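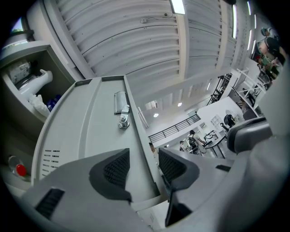

Kristaps Kuusk wrote under my last entry that I am measuring the wrong thing. His opinion is that a chore is finished only when a person does not need to come back to it, and that every table I have made so far counts a chore as finished when the gripper lets go. If a towel is folded but I must fold it again before it goes in the drawer, he says, then the machine has made one more chore and taken away none.

I read this two times and I think he is right on the main point, so the entry for September starts with his objection and I try to work from it.

First, what I counted until now. The summer list has 52 chores. Half of them are from the home (towels, dishes, wiping, bottles to the bin, putting shoes in pairs) and the other half are from the shop floor (sorting bolts, emptying the chip tray, putting covers back on cabinets, coiling cables, sweeping under the bench). For each chore I wrote down if the gripper could hold the thing, if it could move the thing, and if it could put it down where I wanted. Three columns, yes or no. With this method the list looks very good. A reader who does not know our shop would think we can all go home at lunch.

Now I add the column of Kristaps: does a person come back? I did the list again from the old notes, where the notes were good enough to judge. Many "yes" lines became "no". I give the ones I remember best.

Towels. The fold is acceptable for big towels. Small towels are folded with one corner inside, and the corner makes a lump, and the pile falls over when it is higher than my hand. A person comes back.

Bottles. Hard plastic bottles are fine, standing or lying. I have no complaint. Soft bottles which are half full change their shape when you hold them, and then the cap is not where the program believes it is. We had water on the bench two times. A person comes back, with a cloth.

Bolts and nuts. Sorting by size is good if they are spread in one layer. In a heap it is bad. Taking a hex nut off a bolt which is already loose goes well, better than I expected in the spring. Starting a nut on a thread is still bad. The nut goes on crooked in the first turn, and then force is used where feeling is needed. I stopped this test early because I did not want to damage the threads on a cabinet that is in use.

Cabinet covers. Lifting a cover off: yes. Putting it back: it depends on the latch. With a simple hinge the cover finds its place. When there is a lip that must go under first, the cover sits on top of the lip and looks closed from one side. This is in my opinion the most dangerous result in the list, more than the spilled water. A thing that looks finished is not checked by anybody.

Cables. No. I write only this.

Wiping. Flat surfaces yes, also large ones. The rim around a flat surface, no. The dirt is moved to the rim and stays there, and after a week the rim is worse than before we started. Rūta Grīnberga asked if this is different from how I wipe the bench myself. I did not have a good answer for her at the time.

Some thoughts on the fingers. The rubber pads with the mesh face inside are much better than the smooth pads we had on the first version. Thin cloth does not slide any more. Paper still does, when it is dusty. The shape of the pads is good for things between the size of an egg and the size of a jar. For coins, washers and single sheets you need a nail, and rubber has no nail. I pick a washer off the table by sliding it to the edge and catching it below. A person learns this as a child and does not know that he knows it. When I hold the gripper in my own hand and try to do the same thing, I need many tries, and this is with my own eyes and brain on the other end. So I do not want to blame the software for all of it.

I think this is the most useful exercise that I did this month, to do the chore by hand but through the tool. If I can not do it this way, it is not fair to expect it from the program. If I can do it easily and the program can not, then the problem is somewhere else and it is worth the time to look. I went through the list with this idea also. The result in words:

-- easy for me with the tool, and easy for the program: hard bottles, boxes, big towels, lifting covers
-- easy for me with the tool, hard for the program: soft bottles, bags of crumpled plastic, covers with a lip, anything shiny
-- hard for me with the tool also: washers, starting a nut, cables, opening a zip

The middle group is the one where work in the next months can give something. The last group needs different fingers, or a second hand, or a different idea about which chore to give away.

Comparison with the others. Flurkus is the home program, and there the people are more patient than in the shop. They wait for a towel. The longest towel took 210 seconds from the pile to the shelf and the family who tested it did not complain, they only laughed a little. In the shop the limit is different. If a job holds up the next person, he takes it out of the machine's hand. I saw this happen at Pilgate, where they have the sorting table with bolts. The table was correct in its work and slower than the man beside it, and by the afternoon he was doing the sorting and the table was switched off. I asked him if the table made mistakes. He said no, it makes no mistakes, it makes me nervous.

I would like to have a number for this but I do not know how to measure nervous.

Sproģis has the opposite approach. They do not try to give the machine the chore as a person does it, they change the chore. The bins are all one size, every cover has the same latch, cloths are hung from a clip and never folded. With this their "does a person come back" column would be much better than mine. But it is a new workshop and they could choose everything. We have shelves from four different owners and covers from before I was born. A home is even worse. You can not ask a family to hang all towels from clips. Or maybe you can, I should ask Flurkus. (Later: I asked. They said no.)

About Griteo I can write little. They sent the new pads late and I tried them for one afternoon. First impression is that they are softer and they hold a glass well, but they leave a gray mark on white plastic. The mark goes away with alcohol. This is again a person who comes back, with alcohol. I will test them properly before I write a result in the table.

So, can machines do chores yet? My answer for this entry, and I reserve the right to change it. They can do parts of chores. They can do the part in the middle, the carrying and the putting, and they do it many times without being bored. The beginning (to find the thing in a messy place) and the end (to know that it is really finished) are still mostly ours. When I look at my own day, the middle part is the one I mind the least, I can listen to the radio during it. It would be nicer if they took the end.

Rūta does not agree. She says that the middle part is what makes her shoulder hurt, and that she would give it away tomorrow and check covers all day with pleasure. I write it here because it is a fair point and because she will read this.

Answer to Kristaps, so that it is in one place. I accept the fourth column. I do not accept that a chore with "no" in this column has zero value. If 7 covers are lifted and put back and I must press 3 of them with my thumb, I have still not carried 7 covers. But I must know which ones to press, and for now I press all of them. If the machine could say "I am not sure about this one", the column would look different, and I think this is easier to build than better fingers. Please tell me if you think it is too simple.

To do before the next entry:

-- repeat the cover test, only the kind with the lip, and look from both sides
-- soft bottles, full and half full, over the sink this time
-- Griteo pads on glass, white plastic, painted metal; write down marks
-- wipe test with the rim, and the same test with me, by hand, so Rūta gets her answer
-- ask Pilgate if the table is on again
-- old notes for sweeping are not good enough to judge the fourth column, do sweeping again from the beginning

The sheet with all 52 lines is in the blue folder. If you change a line, please put your initials beside it. Last time somebody changed "cables" to yes and I would like to know who, and also how.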